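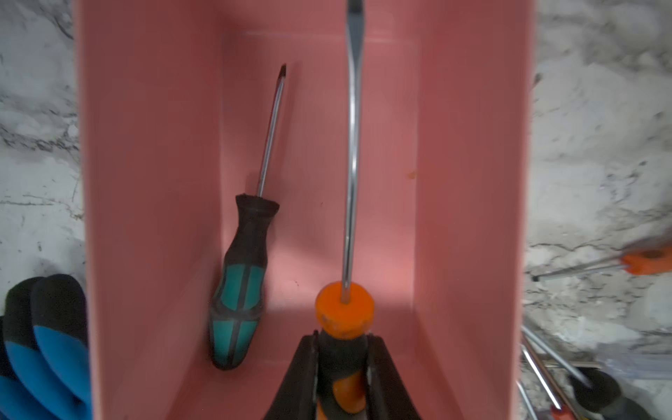 Screwdriver bin, the big sort-out

I love a good screwdriver, and after years of rummaging for the right one I finally gave mine a proper home! The pink bin came from Gakorico in December and it's the best thing in the workshop by a mile. Tall smooth sides, easy to wipe out, and cheerful enough that I can spot it from the door. Click through for the lot, and please do add your own storage ideas underneath.

Teal and black, first one in. The ribbed grip is a joy on stubborn hinge screws - I reach for it before anything else.

Orange and black with the long shaft and flat tip. My paint-can opener for far too long (sorry), now back on proper duty.

Handles all at one end, shafts all at the other. Look at those colors together! The purple one with the little red collar is my favorite, and the black one with yellow bumps has the best grip when my hands are oily. A couple are still out on the marble waiting their turn.

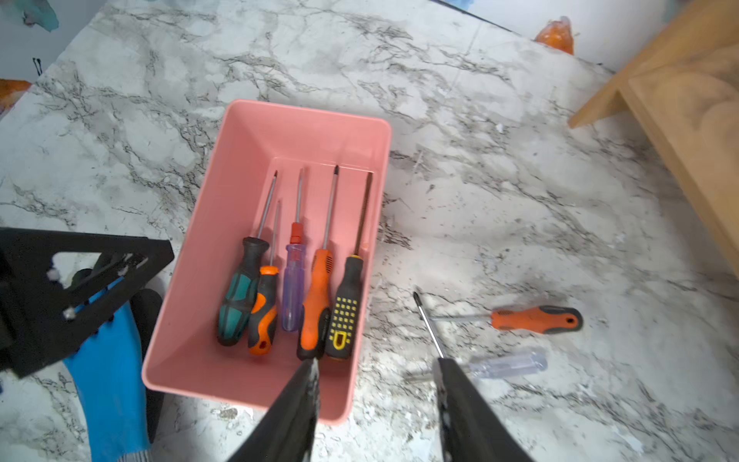 Malachy Buckley wants to know whether I've thought about standing them up in a block, tips down, so the handles show at a glance. He did his that way and says he'd never go back to a bin.

Tempting! I'd miss the pink, though.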